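Workshop tips: planning the money for a two-arm bench

August 12, 2018

Most people who write to me about automation want to know which arm to buy. By the time they write they have usually spent three evenings comparing reach and payload, and have no idea what they are going to bolt the thing to. So these tips start from the bench and work outwards. The jobs I have in mind are small ones, picking up a can or a bottle and putting it on a shelf, or the other way round.

Write the job down first

One sentence will do. "Move drink cans from the table to the shelf and stand them in a row" is a good one. If you need a second sentence for bottles lying on their sides, write it, and expect to pay more for it. An upright can in a known place is a cheap job. The same can lying down at an odd angle needs better sensing and a lot more of your time.

Split the budget before you ring anyone

On a budget of 3,000 for everything except the arms themselves, I put 1,000 straight into the table and frame. People wince at that. A frame that flexes will cost you more in lost days than you saved on it, and you can't fix it with software. Aluminium extrusion is dear by the metre but you can move a rail when you change your mind, and you will.

Then hold back 20 per cent for things you forgot. Mine went on cable, clamps, a second power strip and floor tape. Leave the same again for delivery if the arms come on a pallet and you have no way of getting one up a step.

Two arms or one?

Price both. A second arm doubles the cost of the arms and more than doubles the cabling. It earns its place if the table is too wide for one arm to cover or if you need something held while something else is done to it. Mount them facing each other across the short side and check that each can reach the shelf without leaning over the other. 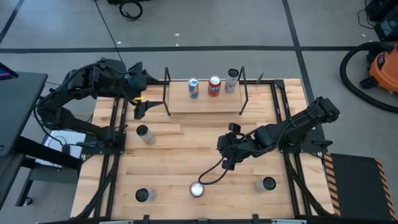
Pirmin Reisinger: I'd tell people to buy one arm, run it for a season and only then order the second. We got two from Drudinik in one go and the second sat in its crate until October. The discount was nice but the warranty was running the whole time.

Fair point about the warranty. Ask the seller whether it starts at delivery or at first power-up, and get the answer in writing. Weidemann would start ours from the day we switched on, but only when I asked.

Floor space

Measure the arms at full stretch, then add room to walk past with a box in your hands. Mark it on the floor with tape before you order and live with it for a week. A marked mat along the side where people stand is worth having – buy it with the frame and you pay carriage once. Keep a shop vacuum near the cell and give it a parking spot on the plan.
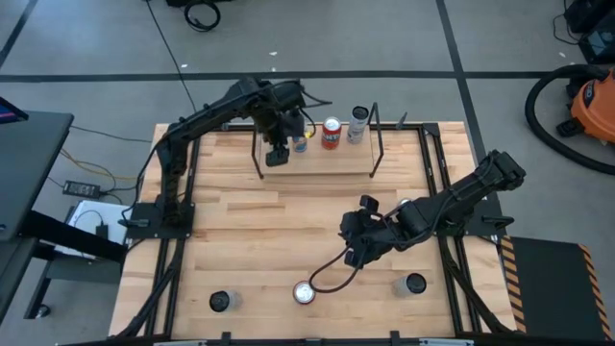 Left arm at the shelf end, with the cans stood up and the vacuum within reach.

Grippers and what they will hold

Quote for the gripper separately. Some sellers bundle one in and it turns out to open too little for your widest item. Take your real items with you, or post them. I sent a bag of empty cans to Zikosora and had them back with a note of which finger set suited each one, and that saved me a wrong order.

Fingers wear. Put a spare set on the first order and ask what a third set costs on its own. Brosen charged us more in postage than for the parts.
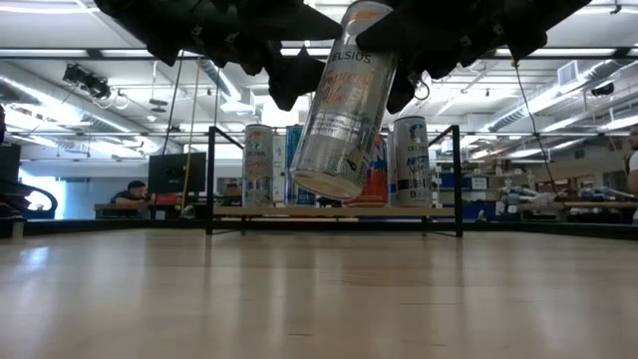 A tall can held at a slant over the shelf.

Test items and fixtures

These cost next to nothing, so don't skimp. Collect cans in different heights, colours and finishes, including shiny ones, as glare off bare metal can upset a camera. Label your spares and keep a box of 10 under the bench for when one gets dented. A plain plank on a wire or bar stand makes a perfectly good shelf. Fix it down. 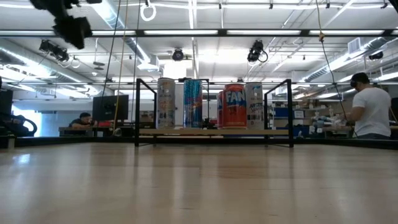 Cans on the plank shelf, standing in a row.

Cameras and cables

If you plan on overhead cameras, look at the ceiling before you budget. Brackets and long cables can come to as much as the cameras. Allow slack in every drop and label both ends. Knut Rothe uses coloured sleeves for this and I have copied him.

Running costs

Put a line in for next year as well: fingers, cables, one service visit, replacement tape. Get the price of the service visit now, while they still want the sale.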